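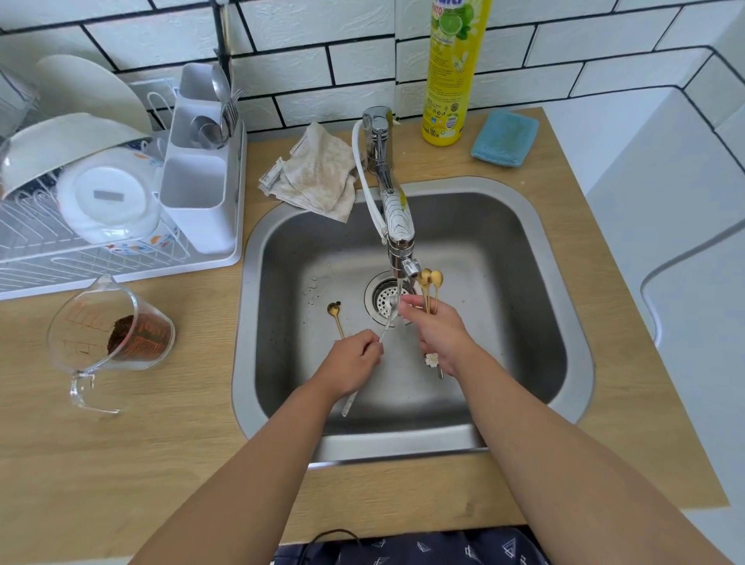
## The Slow Return of the Shared Meal

When Imke Grube moved into her building in April, she knew one neighbor by name. Now she eats with a tableful of them most weeks. The supper club charges $20 a month, which covers groceries and coffee. Guests bring their own chairs.

Fotis Margaritis cooks the main dish, usually beans or baked fish. "People stay longer if there's soup first," he says.

Dishes are done by hand before anyone goes home. Grube likes that part, and says most of the good talk happens at the sink.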